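March, Saturday, started 8 am

Elections desk notebook, Vollmont by-election coding. Carrying on from the last entry, which stopped mid-table.

Annelies wants the statement coding finished before the recount hearing so today is that and nothing else. Phone off. Coffee bad.

Where we are: transcripts from the Cultach candidates' debate all in, cleaned except for tape 2 where the hall mic drops out whenever somebody claps. Els redid the opening by ear. Still a gap in the answer on the harbor tax and I'd rather leave it a gap than guess. Marked [inaudible], not coded.

Coding scheme as of this morning:
- promise (candidate says they will do a thing)
- claim (candidate says a thing is so)
- attack
- procedure (point of order, time calls, all that)

Problem with attack. Bosman says "my opponent was mayor when the ferry subsidy lapsed." Is that a claim or an attack? Els coded attack, I coded claim. Went back over it with her by phone before I turned it off. She says tone, I say we can't code tone off a transcript. Agreed to double code, flag D in the last column. Will need to go back thru everything before page 8 and do the same. Ugh.

Checked Bosman's date against the council minutes. The subsidy lapsed after the mayor had already resigned, deputy was sitting. So the claim is false on its face but only just, and he'd been told so at the Brondero meeting, it's in the notes. Worth a line in the report. Do not call it a lie in the report. Annelies was firm on that last time and she was right.

11.30
Intercoder check on the harbor tax section. 23 statements, we disagree on 3. Two of those are the same attack/claim business. The third is me being sloppy, coded a promise as procedure, no excuse, fixed.

Question for Annelies: do we count a promise twice if it gets repeated in the closing? I've been counting once w/ a tick for the repeat. Els has been counting both. It changes the totals for the incumbent quite a lot as she says the school bus thing every chance she gets. Leaning toward once. Need to write the rule down wherever we land, it isn't in the codebook at all.

Leaflets. The Vollmont ones are sorted by ward now. Missing north ward entirely, either they didn't leaflet there or nobody kept one. Asked the library, no answer yet, they close early. The Cultach party office sent a scan of something they say is the north ward leaflet but it has the old candidate list on it, so it's from the last go round. Put in the folder marked UNSURE.

Turnout sheet: the Brondero polling place figures don't add up across. Row total is fine, column total isn't. Probably a transposed digit at their end. Not touching it till I see the signed copy. If we correct it ourselves and the recount goes the other way we look like idiots.

1.15 lunch, sandwich, back

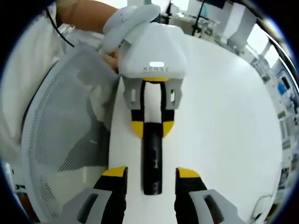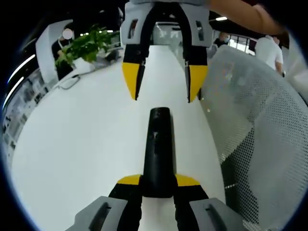

Afternoon. Did pages 1 to 8 again for the D flag. Slower than I hoped. The early part of the debate is mostly polite, so few changes, but there's one exchange on the police budget where every second sentence could go either way. Flagged the lot. Let Annelies adjudicate, she has the patience.

Noticed the moderator gave the incumbent a second rebuttal on housing and Bosman didn't get one. His people have been saying this for days and I'd put it down to grumbling. It's there in the transcript. Time calls back it up as well. Not our question strictly, but I think it belongs in a footnote, with the line numbers, no comment. Check with Els that the recording agrees before it goes anywhere, the transcript could have a speaker label wrong. We had one of those on the transit section already.

Also the recount hearing. Clerk's notice says parties may bring 2 observers each. The party newsletter says 3. Going with the clerk. Should phone on the next working day and get it confirmed in writing, the newsletter has been quoted in two articles now and people will turn up expecting seats.

Left to do
- tape 2, one more listen with the good headphones
- repeat-promise rule, write it up
- north ward leaflet, chase library agian
- signed copy of Brondero sheet
- footnote on rebuttals, after Els checks
- backup of the coding file, did this at noon, do it again before leaving

4.40 stopping at the end of the housing section. Coding file saved, paper copies in the gray tray, key where it always is. Els has the tapes.

Recent entries
Codebook changes, second round
Cultach debate: transcript cleanup
Ward boundaries, old and new maps
Brondero public meeting, raw notes
Leaflet sorting, first pass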